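Section 6: Taping and setting the table

1. Wipe the table before you tape. Blue tape sticks to crumbs with great loyalty and to everything else when it feels like it.

2. Run the horizontal strips first, then the vertical ones. Press each strip down for its full length. A curled end will find a gripper sooner or later.

3. Put the plate just below the center of the grid, where both arms can reach it.

4. Build the sandwich by hand. The stacking task is in Section 9, and you are not ready for Section 9.

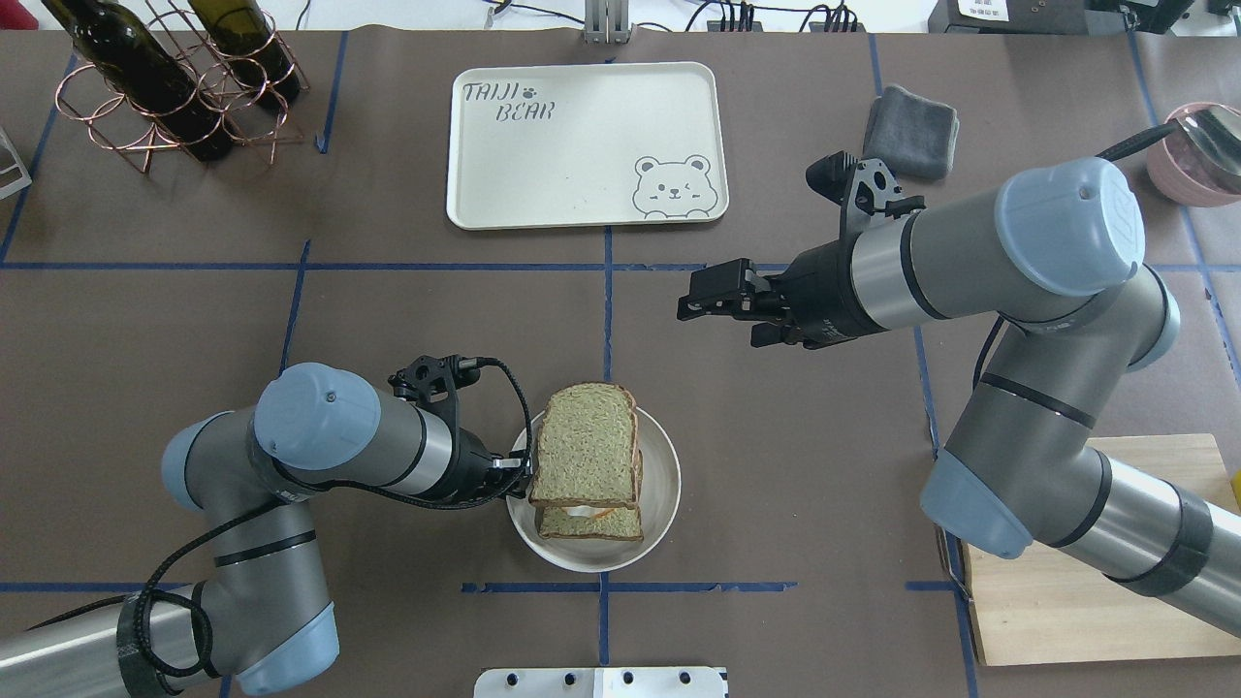
Tam, table lead, Brurnia Robotics Club

5. Strap the cables to the arms with velcro and leave slack at the wrist.

6. Start Siltidik and set arm speed to 14. The slider goes up to 100. Leave it alone.

7. Bring in the left arm until its fingers touch the edge of the bread. Keep the right gripper open and clear of the plate.

Note: The top slice may sit a little crooked. The Fuvetti Cup rules allow this, and so does lunch.

CAUTION: Keep hands off the table while the arms are powered. If error 114 comes up, hit stop first and argue about whose fault it was second.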